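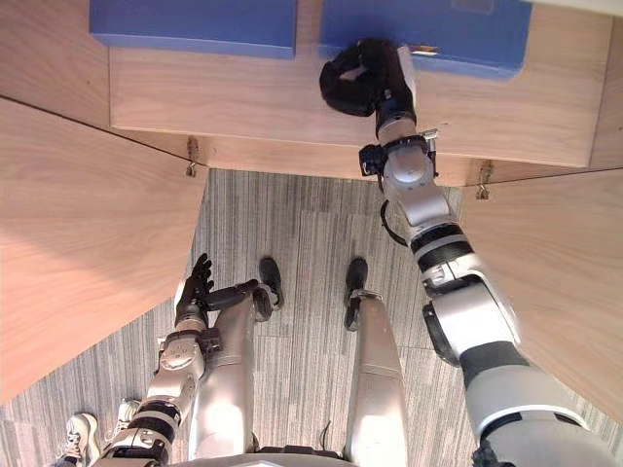 Box storage at the Wirell office

The records lead at Wirell keeps blue boxes on top of a light wood cabinet with two doors. "Open both doors fully before you move a box," she said. "The limit is 6 kg per box."

Each box gets a white label on one face.
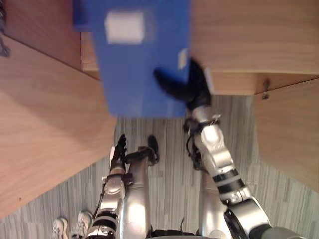 "I print those in 20-point type," she went on. "Smaller type can't be read from the carpet." The register has 341 entries, and she checks it every March.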